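4 Setting up the Milura pedal bin liner holder and lid

4.1 Before you start

Read this section through once before fitting any part. Keep the bag of small fixings closed until step 3, as the two spring clips are easily lost. You will need a cross-head screwdriver and a soft cloth. Power tools must not be used on the hinge screws.

The Milura is supplied in two heights. The instructions are the same for both, except where a step is marked (T) for the tall model. The height of the tall model is 850 mm with the lid open. Check that there is enough clear space under any shelf or worktop before choosing a position.

4.2 Fitting the hinge and lid

1. Stand the outer body upright on a level floor with the pedal facing you.
2. Remove the transit tape from the pedal arm. Do not press the pedal yet.
3. Push one spring clip into each slot at the back of the body until it clicks.
4. Lower the lid onto the hinge plate and line up the two holes.
5. Insert both screws by hand, then tighten each a quarter turn at a time.
6. (T) Fit the support strut between the lid and the hinge plate. The stamped end goes upwards.
7. Press the pedal slowly. The lid should rise without touching the wall behind.

CAUTION: Keep fingers clear of the hinge plate while the pedal is being pressed.

Note: If the lid stops part way, the pedal rod has come off its hook. Lay the body on its side, reach in through the base opening and hang the rod back on the hook before going on.

4.3 Fitting the liner

The inner bucket takes any liner of 20 litres. Larger liners can be used, but the surplus must be folded down outside the bucket so that it does not catch in the lid. Thin liners should be opened fully before fitting.

1. Lift out the inner bucket by its handle.
2. Open the liner and push the base down to the floor of the bucket.
3. Turn the top edge outwards over the rim, all the way round.
4. Press the retaining ring down over the liner.
5. Return the bucket to the outer body with the handle lying to the rear.

Open containers used without a retaining ring, such as the small Skollent and Drikholm room bins, are lined in the same way, leaving out step 4. The turned-over edge should be pulled down evenly and smoothed flat by hand.

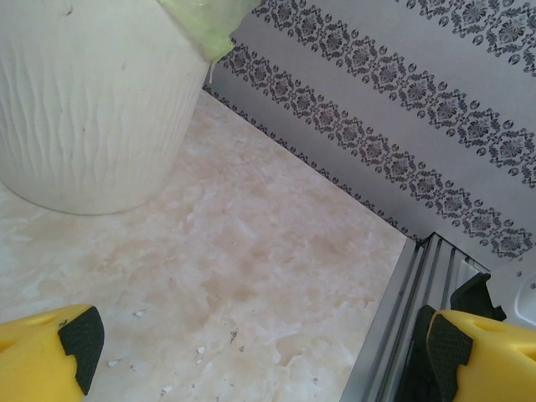

Fig. 6. Green plastic bunched over the rim of a grooved white container.

A liner that is gathered at one point on the rim will tend to slip inwards as it fills. Lift it, spread the slack round the rim and turn the edge over again. On an open bin, a knot tied in the slack below the rim will hold a liner that is too wide.

4.4 Adjusting the closing speed

The closing damper is set at the factory and does not normally need attention. If the lid drops too quickly, turn the grey wheel under the hinge plate one notch towards the plus sign and try again. There are 14 notches. Do not force the wheel past either end.

CAUTION: Do not oil the damper. Oil will damage the seal and the lid will no longer close slowly.

4.5 Cleaning

Wipe the body with a damp cloth and mild soap. Ribbed or textured surfaces should be wiped along the grooves. Scouring powder and bleach must not be used on any part. Dry the pedal arm after cleaning.

4.6 Spare parts

Spring clips, struts and retaining rings can be ordered from Van der Linden. Quote part 276 for the retaining ring and state which height of bin you have. Enquiries about dampers should be marked for Willy Van Dijk, Spares.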